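How Stitches Hold Skin Together

When you get a small cut, your body can close it without much help. A deep cut is different. The two sides pull apart, and they need to be held together while new skin grows between them. That is what stitches are for. Doctors also call them sutures.

The thread is called suture thread. Some kinds are braided, like a tiny rope. Some kinds melt away inside the body, and others have to be taken out later.

The needle is curved like part of a circle. It goes in on one side of the cut and comes up on the other. Fingers are too big for this job, so the needle is held in small metal jaws. Then the thread is pulled through and tied – usually with more than one knot, so it won't slip.

Nobody starts on a real person. Students practice on a soft pad made to act like skin, with cuts already in it.

Dark thread and metal tools on a practice pad:

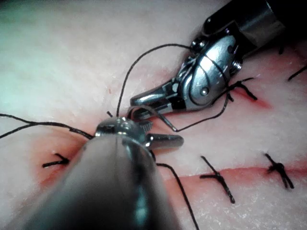
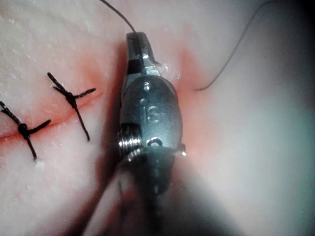

Pulling the thread takes practice too. If it is too loose, the cut can open. If it is too tight, the skin puckers and may heal badly. A good stitch brings the two sides together so they just touch.

Try it at home: cut a slit in a piece of felt and ask an adult to help you close it with 4 stitches, using a blunt sewing needle. Tie a knot after each one.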